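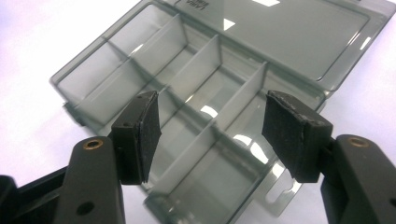
Visit to Rallier: hand-held gripper station, morning session

Tuesday, December 22, 2020

Entry made for the group notebook, to be read together with the April planning notes. Two members of the group attended. The host was the handling section at Rallier, which occupies the ground floor of the old dye works. The open day was divided into a morning of practical work and an afternoon of talks. The morning is recorded in full; the talks are covered only where they bear on our own bench.

Purpose of attending

We had been asked to report on whether the hand-held gripper method would suit the sorting and kitting tasks planned under Kollis. The question was left open in April and has been carried forward since. A secondary purpose was to find out how Rallier treats clear and tinted plastics, with which our own cameras have given persistent trouble.

Bench and objects

The benches at Rallier have white tops and are lit from the ceiling. There is no side lighting. The visitors' station used a compartment box in smoky grey see-through plastic, with a hinged lid opened flat and thin upright dividers inside. The compartments were empty at the start of the exercise. The gripper was fitted with black foam pads on dark plastic fingers.

The box was placed at a slant to the edge of the bench. The section asks its operators to vary the angle at every attempt, and a box set square to the bench is treated as one case among many. This differs from our practice. We have always set trays against a stop, and our recordings are poorer for it.

Observations on the plastic

The tint is pale enough for the white bench to show through the floor of the box. Ceiling light returns from the lid and from the floors of the compartments as hard white patches. The top edges of the dividers are only slightly brighter than their faces. On our software these edges would probably be lost against the floor, and the patches would be marked as objects. The host confirmed that its first recordings had suffered in the same way.

The section does not cover or dull such boxes. Its view is that customers will supply them as they are and that the method should be taught on them as they are. We accept the argument for Rallier's purposes. For Kollis, where we choose the containers ourselves, an opaque tray remains the simpler course and the recommendation of April stands.

Observations on the pads

The foam on both fingers was frayed along its edges. Our reading is that this matters less for the grip than for the view, as loose flecks close to the camera may be taken for small parts. We asked about replacement. Pads are changed after 200 closings, or earlier at the operator's discretion, and the change is entered on the station card. We have no such rule at present. It is proposed that we adopt the same figure and revise it once we have our own record.

Pad thickness was also discussed. Thick foam is forgiving on a rim but takes up room inside a narrow compartment. The host keeps a thinner set for dividers. We did not try it.

Exercise as set

Each visitor was given the following sequence, printed on a card at the station.

1. Bring the open gripper over the tray and pause before moving in.
2. Close on a divider, hold, and release without shifting the box.
3. Place a small part in a named compartment.
4. Close the lid using the gripper only.
5. Open the lid and return the box to a new angle.

Five attempts were allowed per visitor. Steps 1 to 3 gave us little difficulty. Step 4 was the hard one. The lid is shallow and lies flat on the bench when open, so the lower pad must find its way under the rim, and on our first 2 attempts the whole box slid. The third succeeded once the free hand was used to steady the base, which the card permits. Attempts 4 and 5 were carried out in the same way.

The pause in step 1 deserves a note. We had taken it for a courtesy to the operator. It is in fact used to mark the start of the recording, and attempts without it are set aside. Our own operators start moving at once and the first part of each attempt has to be trimmed by hand.

Afternoon

The talk on Virk dealt with the matching of recordings to a fixed arm. Much of it was familiar. One point to follow up: finger opening is logged separately from hand position, and the two are joined afterwards by a shared clock. We join them at the time of recording and have lost attempts when one side stalled.

Altau was described only in outline, as the work is at an early stage. It concerns lids, hinges and catches, and the host would welcome results from others. We undertook to send a short account of our drawer trials. No date was fixed.

Points for our own bench

Remove the stop from the tray position and vary the angle by hand.
Start a pad card for each gripper, kept with the gripper and not in the office.
Add the opening pause to the operator sheet.
Obtain one tinted box with dividers for comparison, to be used alongside the opaque trays and kept out of the Kollis count.
Repeat the lid exercise with both of our grippers, 3 attempts each, with and without a steadying hand.

Still open

Whether the thinner pads hold a smooth divider as well as the standard ones. Whether Rallier's station card may be copied for internal use; a written request is to be sent. Whether the lighting over our second bench should be altered before the tinted box is tried, or left alone so that the results can be compared with those from Rallier.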